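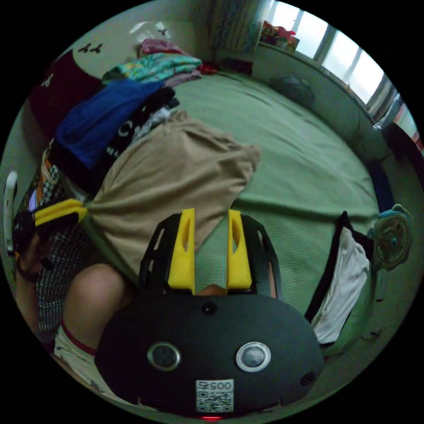 How Does a Book Get Translated?

Some of the books on your shelf may have been written in a language you can't read. Somebody wrote the story in Portuguese or Korean or Swedish, and another person wrote it again in English. The second person is called a translator.

Does a translator change the words one at a time?

No. Languages put their words in different orders, and many words don't have an exact match. In Spanish, "tengo hambre" means "I'm hungry," but word for word it says "I have hunger." A translator reads the whole sentence, works out what it means, and then writes an English sentence that means the same thing and sounds right for the person saying it. A grumpy grandfather should still sound like a grumpy grandfather.

Who decides which books are translated?

Mostly publishers do. A publisher has to buy permission before it can print a book in a new language. This permission is called translation rights. The money goes to the author, or is shared between the author and the first publisher.

A small publisher called Jendard brought out a novel last year named The Lamp Boat. It is set long ago in a harbor town called Fisum, and it was first written in Portuguese. The Portuguese book had 200 pages. The English one has 218. Nothing was added to the story. It just took more words to say some things, and the type is a little bigger.

How long does it take?

The Lamp Boat took 4 months for a first draft and 2 more for corrections. A long novel can take a year or more. Picture books have very few words, but they can be slow too, especially if they rhyme. The translator has to find new rhymes that still fit what is happening in the story.

What about jokes?

Jokes are hard. Many of them depend on two words that sound alike, and in the new language those words probably sound nothing like each other. The translator may write a different joke in the same spot. In The Lamp Boat there is a goat with a silly name that is a pun in Portuguese. In English the goat is called Sir Butterworth, and the pun is about butting.

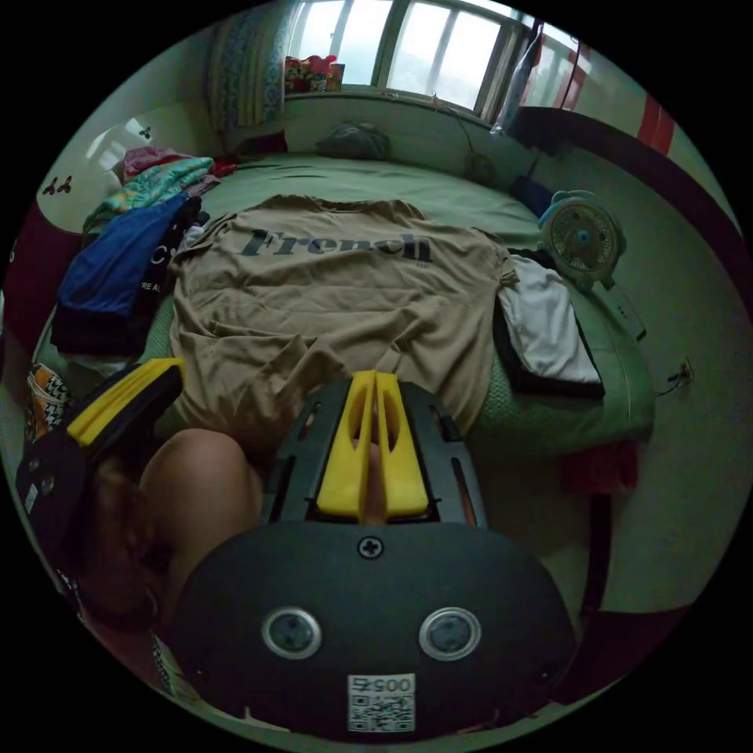 Thảo Khổng wrote to us after reading the first version of this page and said we should also talk about names. When she was nine she read a translated mystery in which the children had ordinary American names but lived in a city full of canals, and she was confused for the whole book. She asked if translators are allowed to do that.

They are, if the author and publisher agree. It was common in older children's books. Today most translators leave people's names alone. The two families in The Lamp Boat are called Barreto and Droser in both versions.

How can I find out who translated my book?

Look on the title page, near the front. Under the author's name it may say "Translated by." If it isn't there, turn the page and check the small print, where the copyright notice is. Some publishers put the translator's name on the cover as well.

Words to know

Draft: a version of a piece of writing that isn't finished yet.
Pun: a joke that uses words with more than one meaning, or words that sound alike.
Rights: permission to print, sell or translate a book.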